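SPEAKER NOTES – "The Fold: What to Do With a Bed Covered in Clothes"
Library evening series, downstairs room. 30 minutes plus questions. Water on the left, clicker on the right, do not confuse them again.

OPENING (stand still, don't pace)

Good evening. My name is Josefina Paredes and I fold things for a living. I used to say I was a "home organizing consultant," and people would tell me about their divorces. Now I say I fold things, and they tell me about their fitted sheets.

Pause. If no laugh, carry on as if there had been no pause.

Tonight is about clothes and the bed you sort them on. I'm leaving kitchens out. Solange Bragança did kitchens last month and I'm told there was a standing ovation for the spice drawer, so I won't be competing.

Show of hands: who has slept on the edge of a bed because the rest of it was laundry? Keep them up. Who did it this week? Thank you, you can put them down, you're among friends.

PART ONE: THE PILE

The pile on the bed starts as an act of optimism. You tip everything out at four in the afternoon on the theory that you'll need the bed later, so you'll have to deal with it. Then it's eleven at night and you learn how little bed a person needs.

Tell the Craig story. Craig Moffat, a client, very nice man, gave me permission. Craig owned 47 T-shirts and wore six of them. The others were moved from the bed to a chair every night and from the chair to the bed every morning. He had been doing this through two apartments. He called it "rotating the stock."

What I asked Craig to do, and what I'll ask you to do:

Clear a space before you fold anything. An area the size of a bath towel is enough.

Start with the towels. They're rectangles. They already want to be rectangles. Get a few of them done and you'll feel like a person with a system.

Then the big tops. Leave socks until last, when your standards have dropped to meet them.

(If running late, skip the chair digression. If running early, do the chair digression. The chair is a Sjöberg, it cost too much, I have never once sat in it.)

PART TWO: ON THE BED

Next two slides. Leave them up through the towel section.

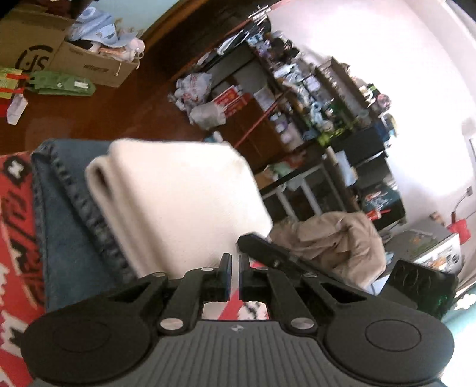
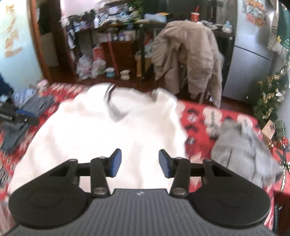 I like a bed for sorting because it's wide, it's soft and you can't walk away from it forever. My first rule is to finish one sort of thing before you start the next. Take the cream-white towel: it's folded into a good thick rectangle, and the rounded edge has been left on one side. That rounded edge is the one that should face you on the shelf. You can pull out a single towel by its fold without bringing down the tower, and from the doorway you appear to own a linen closet. My mother stacked hers with the loose ends out and every towel came off the shelf with two friends.

Now point at the white top on the red blanket. It's spread out with the neckline up, and that's where I want you before you make your first fold. Shoulders are the trouble. They rumple, and if you fold over a rumple you've filed it for the season. Put a hand on each shoulder and push outward. Then sleeves in, sides in, bottom up.

The light gray piece over on the right side of the bed is crumpled, and I'd leave it crumpled for now. You're working on the white one. A crumpled thing that's waiting its turn is perfectly respectable. I will defend this in the questions.

A word in favor of the loud blanket, too. White clothes on a white comforter disappear and you end up patting the bed like you've lost your glasses. On bright red you can see what you've got.

PART THREE: BOXES

Back to the towel slide for a minute if anyone asks about the cardboard boxes on the floor. The open one has light blue and white clothing coming up over the rim, with paper in there too. Clothes and paper sharing a box is the most natural thing in the world and I'd like it to stop. Paper goes flat to the bottom and you find it in June when it was due in April.

My box rules, and say them slowly, because people write these down:

Fill to two fingers below the rim. If you have to lean on it, you need another box.

One kind of thing per box, and write the kind on the side, since the top is going to be under another box.

The word "misc" is banned. Zuleica Toledo, who ran the Mamer Street swap with me, once opened a row of boxes marked "misc," "misc 2" and "more." We took in 578 garments that weekend and I believe most of them came out of "more."

Somebody will ask about buying nice bins. I have nothing against bins. I own a set of Vitwood ones and they're handsome. They are also full of chargers. Buy the bin after you know what's going in it.

PART FOUR: DENIM, BRIEFLY

Denim doesn't care how you fold it. In half, in thirds, rolled, draped, it will forgive you. Use it as a base when you're stacking on the bed, heavy things under soft things. Frayed edges are fine. Trim what dangles, leave the rest, and if a teenager lives in the house ask first, as the fraying may have cost extra.

(Mansa Alhassan's line about ironing jeans goes in if he's in the audience. Look for him near the back. If he's not there, it doesn't make sense.)

PART FIVE: DEMONSTRATION

Towel, long-sleeved top and the gray cardigan from the bag. Table should already be pulled forward. Check it has been.

Do the towel in silence. They like that.

Talk through the top. Shoulders, shoulders, shoulders.

Do the cardigan badly on purpose, then fix it. If I do it badly by accident, same script.

Invite one person up. Pick somebody who looks reluctant, the eager ones have their own method and it takes nine minutes.

QUESTIONS (likely ones)

Fitted sheets. Ball it up, put it inside its own pillowcase, close the door. I have a proper method and nearly 330 people have watched me teach it, and I've met one who kept it up.

Hanging versus folding knits. Fold. The hanger wins every time and you get little horns on the shoulders.

How often should you sort? Whenever you'd like to sleep in the middle of the bed.

What about the spray? Someone always asks about the Roditz spray. I don't use it, it smells like a dentist's vacation.

Handouts by the door. Take the cardigan home this time.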